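Planeamento de Transportes Regionais
Apontamentos da aula 7: Reabertura de linhas secundárias e estimativa de capacidade
Docente: Mohcine Amrani

7.1 Enquadramento

Na aula anterior tratou-se da procura potencial em corredores sem serviço ferroviário. Nesta aula passa-se para o lado da oferta: dado um corredor com plataforma de via existente, que serviço se consegue prestar e com que investimento em infraestrutura. O caso de estudo é a linha Ulthorpe–Millura, via única, com estação intermédia em Chang.

Recorda-se que a reabertura de uma linha secundária não equivale à construção de uma linha nova. O traçado em planta está, em regra, fixado pelos limites da propriedade ferroviária, e as correções de raio são caras em proporção ao ganho de velocidade. O projetista trabalha sobretudo com três variáveis: a localização dos cruzamentos, o sistema de sinalização e o material circulante.

7.2 Capacidade em via única

A capacidade teórica de um troço de via única com tráfego alternado é dada por

C = T / (t1 + t2 + 2s)

em que T é o período de análise em minutos, t1 e t2 são os tempos de percurso em cada sentido entre pontos de cruzamento consecutivos e s é o tempo de sucessão na estação (libertação do itinerário, estabelecimento do itinerário oposto, reação do maquinista). O resultado exprime-se em pares de comboios por período.

O troço que condiciona a linha é aquele em que a soma do denominador é máxima. Os restantes troços têm folga, que não pode ser aproveitada para aumentar a frequência, apenas para recuperar atrasos. É erro frequente nos trabalhos entregues calcular a média dos troços; a média não tem significado operacional.

Exemplo. Período T = 60 minutos, tempos de percurso iguais nos dois sentidos e de 13 minutos, s = 2 minutos. O denominador vale 30 minutos e a capacidade teórica é de dois pares por hora. Se o tempo de percurso subir para 15 minutos, o denominador passa a 34 e a capacidade desce para 1,76 pares. Num horário cadenciado este valor arredonda-se sempre por defeito, ou seja, um par por hora. Um acréscimo de dois minutos no percurso elimina metade do serviço.

7.3 Horário cadenciado e posição dos cruzamentos

Num horário cadenciado simétrico, os comboios de sentidos opostos encontram-se a intervalos iguais a metade da cadência. Com cadência de 60 minutos, os encontros dão-se de 30 em 30 minutos ao longo da marcha de cada comboio. As estações de cruzamento devem ficar nesses pontos, medidos em tempo e não em distância.

Daqui resulta que a localização do cruzamento depende do material circulante adotado. Uma automotora com melhor aceleração desloca o ponto de encontro no terreno, em especial quando há paragens próximas umas das outras. A escolha do material deve por isso preceder o projeto de via. Na prática a ordem é muitas vezes a inversa, e a diferença é absorvida por tempos de espera em estação.

No caso em estudo, a estação de Chang dispõe de uma via de cruzamento antiga, cujo comprimento útil foi fixado para composições de mercadorias curtas. O estudo prévio, elaborado pelo gabinete Jinico, admite duas soluções:

a) manter a via de cruzamento na posição atual e aceitar uma espera de quatro minutos no sentido ascendente;

b) construir uma via de cruzamento dinâmica a nascente da estação, com comprimento útil de 790 metros, que permite o cruzamento sem paragem.

A solução b) elimina a espera, mas exige dois aparelhos de mudança de via com velocidade em desvio superior à dos existentes, além do alargamento da plataforma num trecho em aterro. A comparação económica é objeto do exercício 2.

7.4 Margens de regularidade

O tempo de percurso mínimo é obtido por simulação com marcha tensa. Sobre esse valor aplica-se uma margem, que cobre a variabilidade da condução, as afrouxamentos temporários e os pequenos atrasos no embarque. Em via única a margem tem um efeito duplo: melhora a pontualidade de cada comboio e, ao mesmo tempo, consome capacidade no troço condicionante.

A recomendação para efeitos desta disciplina é distribuir a margem de modo desigual, concentrando-a imediatamente antes dos pontos de cruzamento. Um comboio que chega atrasado ao cruzamento transmite o atraso ao comboio oposto, e este ao seguinte. Um comboio que chega atrasado ao término só o transmite se o tempo de rotação for insuficiente.
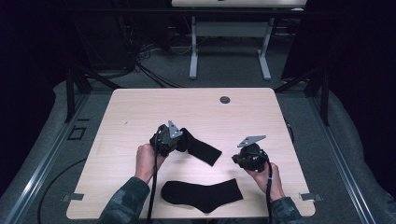 O tempo de rotação no término deve incluir a mudança de cabina, o ensaio de freio e uma reserva. Em Millura, com uma única via de receção, a rotação condiciona ainda a chegada do comboio seguinte. O estudo prévio considera uma rotação de cerca de 15 minutos, valor suficiente para a cadência horária e incompatível com a cadência de meia hora, salvo construção de segunda via na estação.

7.5 Sinalização

Comparam-se dois regimes de exploração. No cantonamento telefónico, o tempo de sucessão depende da comunicação entre estações e obriga à presença de pessoal em todos os cruzamentos. No comando centralizado, os itinerários são estabelecidos à distância e s reduz-se de forma apreciável. A poupança em pessoal é em geral o argumento apresentado nos estudos, mas o ganho em capacidade deve ser quantificado em separado.

As passagens de nível automatizadas impõem um tempo de anúncio que, junto às estações, se soma ao tempo de itinerário. Convém verificar este ponto antes de fixar s.

7.6 Exercícios

1. Para a linha Ulthorpe–Millura, com os tempos de percurso distribuídos na aula, identificar o troço condicionante e calcular a capacidade teórica com s = 2 minutos. Indicar a cadência máxima admissível.

2. Comparar as soluções a) e b) da secção 7.3. Considerar apenas o custo de investimento e o valor do tempo dos passageiros no sentido ascendente. Justificar o período de análise adotado.

3. Traçar o gráfico de marchas para a cadência de 60 minutos, entre as 6h00 e as 10h00. Assinalar os cruzamentos e determinar o número de composições necessárias, sem reserva.

4. Introduzir no gráfico do exercício 3 um atraso inicial de 15 minutos à partida de Ulthorpe e determinar ao fim de quantas circulações o horário é reposto.

Entrega em setembro, em papel, com o gráfico de marchas em folha separada. As folhas de cálculo não são avaliadas.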